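Castemby Market Prices

Prices of fruit, vegetables, eggs and honey written down at the covered market in Castemby, one row for each price seen on a stall. The table has 1,254 rows and covers 31 stalls. It is kept by Mi-kyung Shim and Yu-na Sung.

Contents
What is in the download
Columns
How the prices were collected
Units and how we converted them
Known problems
Things you could use it for
Changes
Licence and contact

What is in the download

There are 2 files, both plain comma-separated text in UTF-8.

prices.csv has the prices, with 12 columns.
stalls.csv has one line per stall, with its code, the side of the hall it stands on and the kind of goods it mostly sells.

The files join on stall_code. Opening prices.csv in a spreadsheet program is fine, but check that it hasn't turned the pack sizes into dates. Some programs read "6-12" as the sixth of December or the twelfth of June. Import the column as text and the trouble goes away.

Columns

row_id: a whole number, never reused. Gaps are rows we removed.
month: the name of the month. We don't give the day.
time_band: early, middle or late. Early is before 9 am, late is after 2 pm.
stall_code: two letters and a number, matching stalls.csv.
item: the plain name of the thing, such as carrot, leek or egg.
variety: what the label said, if it said anything. Often blank.
origin: as written on the label. "Local" is kept as "Local" and we haven't tried to find out what the seller meant by it.
price_pence: the price on the label, in pence, with no decimal point.
unit_label: the unit as written, including spellings such as "punnit" and "lbs".
pack_size: only for things sold by number, mostly eggs. A range such as 6-12 means the label gave one price per egg for any box in that range.
price_per_kg: worked out by us, see below. Blank where it couldn't be done.
note: free text, usually short. "Marked down" and "last of them" come up a lot.

How the prices were collected

Each of us walked the hall with a notebook and copied labels. We did not ask for prices that weren't on show, so a stall which never labels its goods has no rows even though it may be one of the busiest. Most visits were in the early band. The late band is thinner and leans towards marked-down goods, and it should be looked at separately if you are comparing stalls.

We each took one side of the hall and swapped at the start of every month. Swapping was Yu-na's idea after we noticed that one of us wrote down every variety of apple and the other wrote "apple". Rows from before the first swap have more blanks in the variety column on the east side than on the west.

Notebook pages were typed up the same evening. Anything we couldn't read was left out. Mi-kyung's sevens can look like ones, and where a price looked far too low for the item we went back to the page and checked it. Corrected rows say "checked" in the note column.

Sellers knew what we were doing. Three asked to be left out and are not in either file. No names of people are recorded anywhere, and the stall codes don't follow the hall's own numbering.

Units and how we converted them

Prices per pound were turned into prices per kilogram by multiplying by 2.2046 and rounding to the nearest penny. Prices per 100 g were multiplied by ten. Prices "each", "per bunch", "per bowl" and "per punnet" have no price_per_kg. We thought about weighing a few bunches and using an average, and decided against it. A bunch of radishes in spring is a good deal smaller than one in July, and a bowl holds whatever the seller puts in it.

Some stalls show two labels for one thing, say 60p each or two for a pound. These are two rows with the same stall, month and item. The second has "multi" at the start of the note. If you take a plain average without removing the multi rows, the result will come out too low for avocados, peppers and lettuce in particular.

Known problems

Onions and shallots were mixed up on one stall for most of the spring. The label said onions and the things on sale were plainly shallots. We recorded the label.

The words "courgette" and "marrow" are used loosely by sellers towards the end of summer. Treat them as one item if your work depends on it.

Honey is sold by the jar, and jar sizes were not recorded at first. Rows with a blank unit_label and the item "honey" are from that period. They are kept for completeness but there isn't much you can do with them.

Potatoes have the best coverage and soft fruit the worst. Soft fruit often had gone by the time we arrived, and a sold-out tray with its label still up was not counted.

The two codes YK1 and YK2 belong to one business, Yook, which has a stall at each end of the hall. Prices there are usually the same. Anyone counting sellers should merge them.

Things you could use it for

Working out when a crop is cheapest in a small town market. Teaching someone to clean a messy table, which is what most people have asked for it for. Comparing label wording between stalls.

It would be a poor choice for anything about inflation. The period is short, the stalls come and go, and the same item in two months may be from two quite different places. It also says nothing about how much was sold.

We are often asked if the table can be compared with the one from Bresarach. It can, with care. Bresarach is an outdoor market, its table records only the lowest price for each item, and eggs are given by the half dozen. Take the minimum per item and month from our file before putting the two side by side.

Changes

1.2: split pack_size from unit_label. Added stalls.csv.
1.1: removed duplicate rows typed up twice from the same page. Added time_band.
1.0: first release.

The next version will add bread and cheese if we can settle on units. Cheese is simple enough. Bread is harder, as most loaves have no weight on the label and the word "large" covers a lot.

Licence and contact

Free to use and share for any purpose, as long as you say where it came from. "Castemby Market Prices, Shim and Sung" is enough. If you find a mistake, send us the row_id and what you think it should say, and we will look it up in the notebooks. A copy of both files is also kept on the Numoson shared drive for people who had the old link.
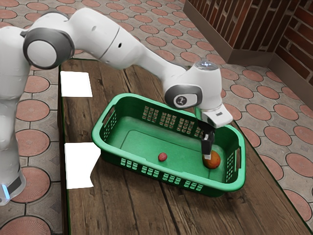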